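Workshop and Storage > Toolboxes and Cases
Thread: Cantilever box, trays sagging when open

Ningsih Mangundap
Posted 2022-11-24

Moving my bench kit out of a drawer and into a beige cantilever toolbox, one deep bottom compartment with two trays that swing out to the left on thin links. Contents are combination wrenches, drivers and a couple of discs. The trays sit level when empty. Once the top one is loaded it droops at the far end and the links bind on closing.

Loading order at present: wrenches lengthwise in the bottom, drivers in the middle tray, small fasteners in the top. I've been told to keep the top tray under 1000 g but can't find where that figure comes from.
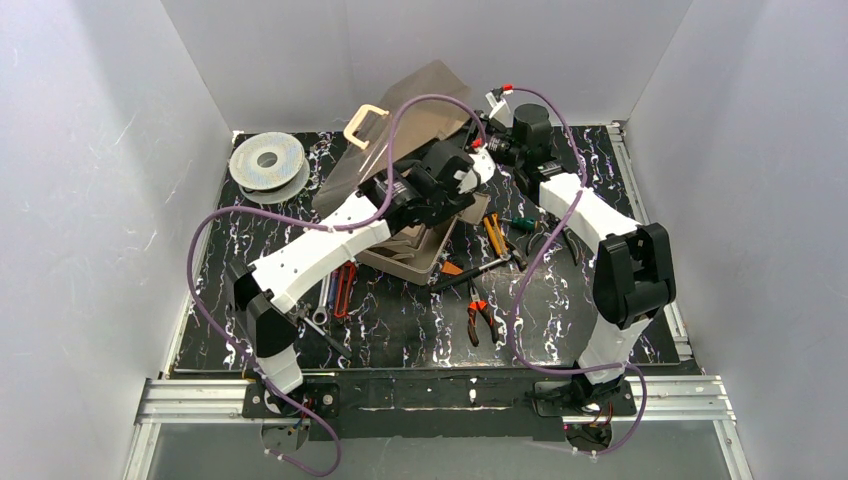 The second question is lids. I have a clear plastic lid I'd like to use over the fasteners so they stay put when the box is carried. Clearance between trays in the closed position is the limit. Has anyone measured theirs with a lid on?

histier_70
Depends on the pivot. If it's a plain rivet through plastic, the hole goes oval and the tray drops at the outer end. A washer each side of the link takes up most of the slop. Don't overtighten or it won't fold.

On lids, anything that stands proud of the tray rim will foul the one above. Cut it to sit inside the rim.

Aleksi Ruotsalainen
Disagree on the washers. They push the link outward and it then rubs on the side of the next tray. I did this on a Garkesholm box and had to take them out again. The better fix is to move the weight. Heavy items go in the bottom, nearest the hinge side, and the top tray carries only what you'd be happy to hold on one finger.

The 1000 g figure gets repeated a lot on here. Mine carries 70 fasteners and a tape in the top tray with no visible droop, and I've never weighed it.

histier_70
The Garkesholm has wider links than most, so I'd expect them to rub. Thin washers, not the ones out of the mixed jar.

Ningsih Mangundap
Emptied both trays and opened it again on a flat surface. With no load the middle tray sits a little below the top one and overlaps its edge, which I take to be the design. I left a combination wrench in the bottom compartment, ring end to the back. It lies flat there without fouling anything.

The discs won't be going in. They take up too much of the bottom compartment and everything else ends up stacked on top of them. They can stay loose at the back of the bench for now.
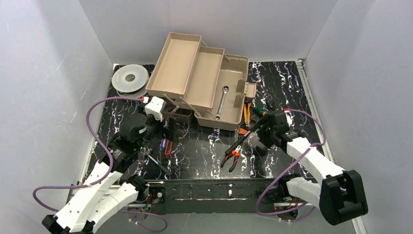 Majimbun would hang the discs on a peg and be done with it. A 20 mm dowel in the wall, discs on that, and the bottom compartment is left for wrenches and pliers. Also worth sorting the wrenches by size before they go in, or the small ones migrate under the large ones.

Aleksi Ruotsalainen
Agreed on the dowel. I'd still run the box for a fortnight before modifying any pivots. Open and close it with the real load and note which link binds first.

disska
Dry PTFE spray on the pivots, wiped off. Oil collects grinding dust and you'll be cleaning it out every month. I keep 3000 grit paper for dressing the link edges if there's a moulding burr, a couple of passes per side.

histier_70
3000 is far too fine for a burr. You'd be there all night. Use a blade, then the paper.

disska
Blade slips on a thin link. Each to their own.

Ningsih Mangundap
Will try the spray first and leave the pivots as they are. Fasteners are going in the middle tray with the lid trimmed to sit inside the rim, drivers to the bottom. I'll post the clearance measurement when the lid is cut.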